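Dovar Challenge

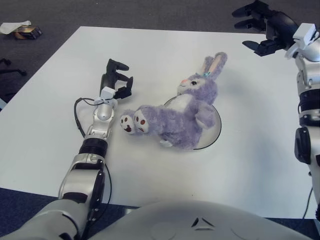

A plush rabbit on a plate during a Dovar Challenge practice session.

The Dovar Challenge is an annual student robotics competition in which two-armed robots clear, set and generally interfere with a table. It is open to university and technical college teams and is held each July. The contest takes its name from the Dovar dining hall, where the first edition was staged, and where the tables were already the right height.

History

The competition was started by Gebhard Gruber, an instructor in mechanical engineering, as the final assignment of a one-semester course. The original task was to carry a bowl of soup two feet to the left. After the first year the soup was replaced with dry rice, and after the second year with soft toys, which the rules describe as "tolerant of error." Gruber has said that the change was made on educational grounds. The carpet was also replaced.

The course was later dropped from the catalog, but the competition carried on under a student club, Prinia, which still writes the rules and settles disputes over them. The rulebook was last revised on Apr 28, 2023, mainly to define the word "on."

Format

Each team has 333 seconds at the table. The robot is given a set of everyday objects, among them plates, cups, folded napkins and at least one stuffed animal, and must bring them into the arrangement shown on a card drawn by the judges. Points are awarded for each object in the correct place, with deductions for dropped items and for any contact the judges consider rude. A perfect run is worth 1,000 points. The highest score recorded to date is 624, set by the Flirkier team, whose robot then pushed a cup off the table after time had been called. The score stood.

Teams may drive their robots remotely or let them run on their own. Remote runs are scored at half value, a rule that has been voted on every year and has survived every vote. In practice most teams drive by hand in the spring to gather training runs, then switch to independent operation shortly before the event, often on the morning of it.

The rabbit round

The best-known part of the competition is the rabbit round, in which a plush rabbit and a plate must be separated and both left on the table. It was meant as a warm-up. Soft toys give way under the fingers and have no obvious handle apart from the ears, and lifting by the ears carries a 10-point penalty that many teams budget for in advance. A plate hidden under a toy presents a further difficulty, as several entries have moved the pair together with great care and waited for applause.

Prizes

The winning team receives the Dufour Plate, a dinner plate with a chip in the rim dating from the second edition. There is also a cash award of $2,460, an amount left over from an early equipment budget and never rounded. A separate prize for the gentlest robot has been withheld twice.

See also

Prinia (student club)
Flirkier
Tabletop manipulation
List of student robotics competitions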